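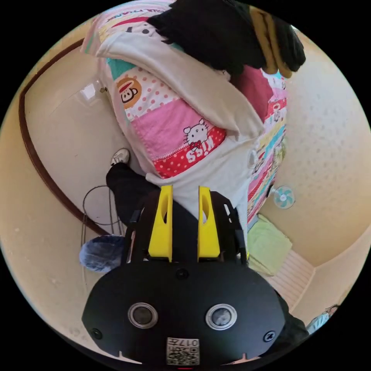
Sunday quilt, monkey and all. Okay, long thread about Orach, get a drink.

1/ So many of you asked how the housing lottery in Orach works now that the Keltport district is open, and I kept answering in replies until I had written the same thing to a dozen different people. Putting it all in one place so I can just link it (and so can you!).

2/ You need to be level 8 in any trade before the clerk in Keltport will even talk to you. Fishing is the fastest if you're brand new. I know, I know, everybody says mining, but you can fish right off the dock next to her and turn in without walking anywhere.

3/ A ticket is 1350 silver and you get it back if you lose, minus nothing. It used to keep a cut, and older guides still say so. What you do lose is your place in line for the small plots, so pick your size first and please don't switch on the last day like I did.

4/ There are 197 plots in the district and the ones along the canal go first, every single time. If you mostly want a garden and a roof, look up the hill behind the Gavrilă shrine. The walk is longer but the yards are bigger and the neighbors wave.
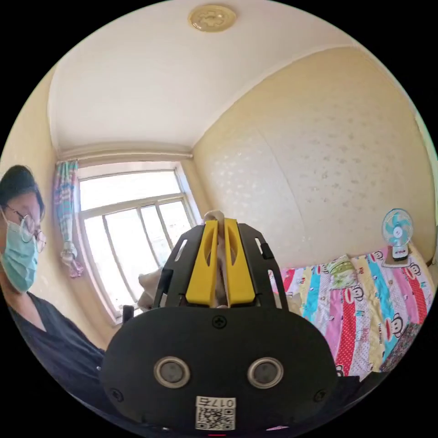

5/ Once you win, you get a bare lot and a chest, and then comes the furniture, my favorite part by a mile. Every placed item gets a little tag with a number on it, and you use that number to move things from the menu. Think of the 0175 on that white label, same idea, four digits with the zero in front. Type the zero! The menu won't find your bookcase without it and you'll think it got deleted.

6/ Save your Zavwood for the floors. Walls can be redone cheaply later but floors can't, and a medium house took me 2239 planks, almost all of them bought from Benvinda Esteves, who runs the lumber stall in our guild and gave me a very kind price.

7/ Results go up at 8 in the evening server time, and you have until the next reset to claim. Set an alarm. If you're trying for the hill, tell me which row and I'll come by with a housewarming fern.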